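Section 4: Setting Up the Covering Cell

Read this section before the first shift on the Lenotlow cell. It is written for the people who used to cover cushions at the bench by hand and who will now run the cell. You do not need to know any programming to follow it.

4.1 What changes at the bench

The two arms take over lifting, holding and drawing the cover. Laying out, checking and finishing stay with the operator. Expect less reaching across the table and more time spent watching. At the Jukcombe workshop, operators rotate out of the watching job every 2 hours, and we recommend the same.

4.2 Laying out

1. Press STOP and wait for the amber light.
2. Lay the cushion lengthwise on the table.
3. Spread the cover so that its open end meets the cushion.
4. Smooth the middle of the cover by hand. Small wrinkles near the gripping point may be left.
5. Step back behind the floor line and press READY.

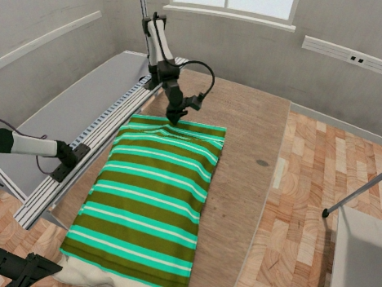
Source: Lungu simulation library, Skero Automation

Note: Stripes make a twisted cover easy to spot. Train new operators on striped stock before moving to plain.

Caution: Do not straighten fabric while a gripper is near it. Press STOP first, even for a small fold.

4.3 Lifting the cover

6. Select LIFT on the panel. One arm raises the cover. The other stays low, near the cushion.
7. Watch the lower end of the cover. It should rest on the cushion and hang without a twist.
8. If the cover swings, wait for it to settle before you confirm.
9. Press CONFIRM. If you are not sure, press REPEAT. There is no limit on repeats and they are not reported to the supervisor's screen.
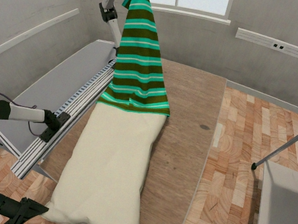
Fig. 4-2. Cover raised, lower end resting on the cushion.

4.4 Between covers

The cell keeps a cycle count. At 4000 cycles it asks for new finger pads and will not start until they are fitted. Pads are part number 110 in the spares list. Changing them is an operator task and should be written into the shift plan as working time.

10. Select PARK and wait until both arms have stopped.
11. Clear the table. Loose fabric left in a heap will be read as a new cover.
12. Check that cables move freely at each joint.

Note: Keep one hand bench in service. Odd sizes and repairs are still quicker by hand, and operators who never cover by hand lose the feel for a bad seam. 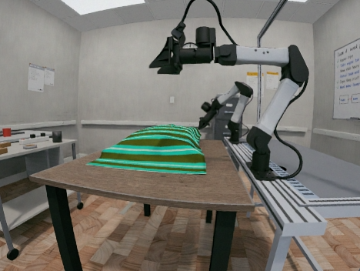
Comment received on the April 2024 draft, printed with permission: We kept the hand bench, as you suggest, but only one person was ever put on it. After a few months the rest of us had to ask her about every tight corner. Please say in the manual that everybody takes a turn. My shoulders are better since the arms came in, I will give them that, though the day feels longer.

The rotation chart in Appendix B now includes the hand bench for all operators.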